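The countertop, seven months in

Mon 4 March

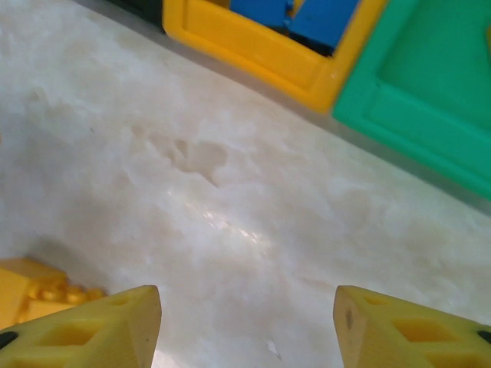

Marble, smudge, one yellow block. The usual.

So a few of you asked how the new counters are holding up, and I keep meaning to answer and then I go wipe them down instead and forget. We had them put in last September, after the old tile finally got to me (the grout! never again), and I've now cooked, baked and spilled on them for long enough to have opinions.

First, I still love the pattern. It's the one Winstead sells as Wokora, white and cream with soft gray and beige veins running through it on the diagonal, and I went back to the showroom three times before I signed anything. My husband would have been happy with whatever was cheapest. The whole job came to more than 4000 dollars with the sink cutout, and I did not sleep great that week.

Second, the shine. Oh boy. It's gorgeous when the light hits it, a big sparkly streak right across the stone, and it's also how I find every crumb and fingerprint in the house. If you're choosing now, ask to see the matte one too. I didn't, and I might have gone that way.

Then there's the brownish smudge. I noticed it a couple of weeks ago and for days I thought it was just part of the veining, because it's only a little darker than the stuff next to it. My money is on tea. I've tried dish soap and a baking soda paste left on for 5 hours under plastic wrap, and I can't decide if it's lighter or if I've just stopped minding. Paraskevi Kourkoulas, who did her kitchen the year before us, swears by the stone poultice from Petridis, so that's next on my list.

And yes, the toy blocks live up here now. They were supposed to stay in the bin in the den, but somebody likes to build while I chop onions, and I like the company. They haven't scratched anything so far. I'll report back on the poultice!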